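Fletetti opens workshop bench for Mumereck hand-held grippers

NANBY, April 16, 2018 – Fletetti has set up a dedicated service bench in Nanby for the Mumereck hand-held gripper, and we couldn't be happier with how it's running!

The bench looks after the grippers used on the Sirko clothes-folding project, where people work with the tools by hand on ordinary garments. Every unit now gets a full check after 577 grasps (the old interval was 1103, and the fingertips were well past their best by then).

A check takes in the finger alignment, the housing screws and the cable. The fingers come off first. Their tips are cleaned, sighted against a straight edge and refitted so they close evenly, and a pair that won't line up is replaced as a pair. Screws are snugged by hand in the grey housing, never with a power driver. Then the tool goes back out to where the folding is done, and that's the part our technicians love most.

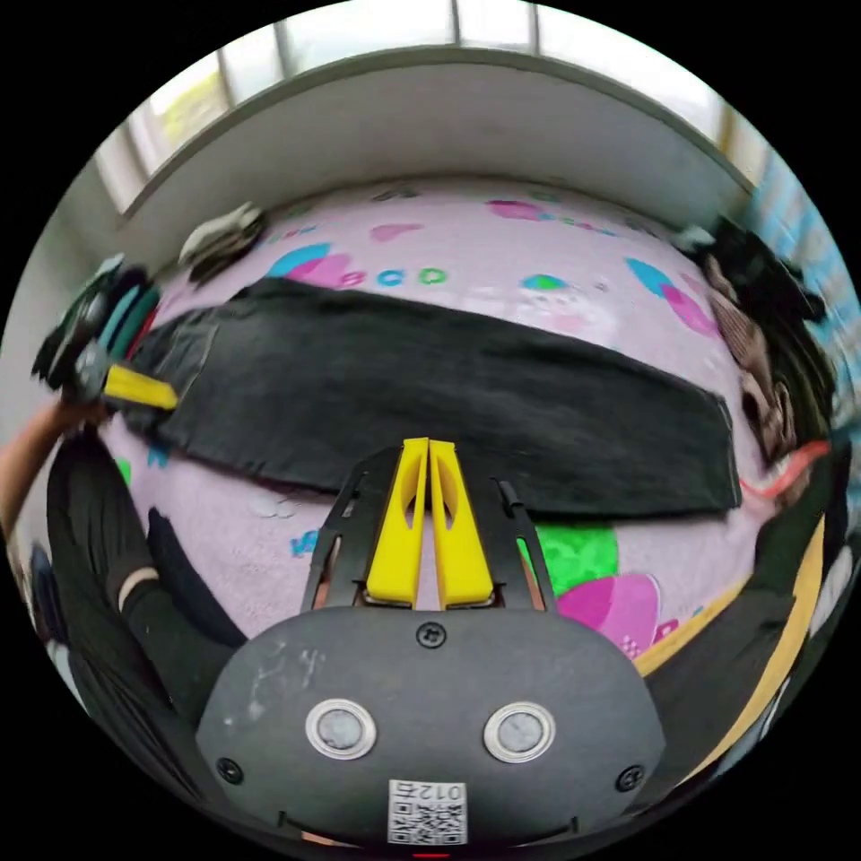

Yellow-fingered grippers at work with a pair of black jeans on a printed bedsheet.

Denim is a favourite test for a freshly serviced tool. It's heavy, the seams are thick, and a finger that's slightly out of line shows up quickly at a waistband.

The bench has completed 546 checks so far, with spare fingers kept in labelled drawers beside it. A second bench with 4 service positions opens in July, and we're really looking forward to showing it off.

Service bookings are taken at the Fletetti counter in Nanby. Please send the gripper with its fingers fitted and its cable coiled separately.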